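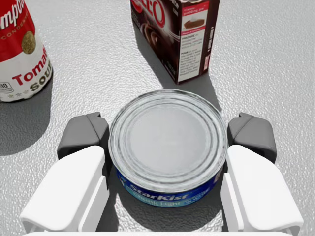
Wrist view with the fingers on either side of the tuna can.

We use cookies to remember your settings. Accept | Manage

4. Recording your first demo by remote control

Okay, this is the fun part! You've got Hutudov running and the Gidau hand controllers paired, so let's show the robot how you want a can picked up.

4.1 Load the Bensaid tabletop scene and press Reset.

4.2 Squeeze both triggers once, then let go. The fingers should follow you all the way open — check this in the wrist view before you go anywhere near the groceries.

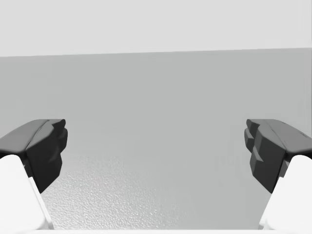

Fingers open, nothing between them.

4.3 Press Record and move in slowly. I line up on the lid and keep the gap even on both sides (I still rush this when I've had too much coffee).

4.4 Close gently, lift, hold for 2 seconds, press Stop.

Note: If one finger touches early, back off and come in again. Small corrections are fine to keep, but I delete any take where I've knocked something over.

4.5 Switch to the overhead view and look at where both arms ended up.

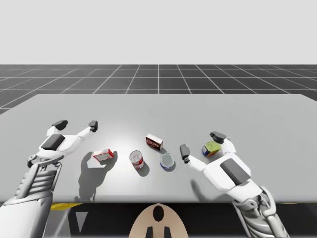 I like to park the hands well apart before I start another take. Crossing the arms confuses the Lulden trainer no end, and it confuses me too.

Caution: Don't unplug a controller while Record is on. You'll lose the whole take.

2 comments | 700 shares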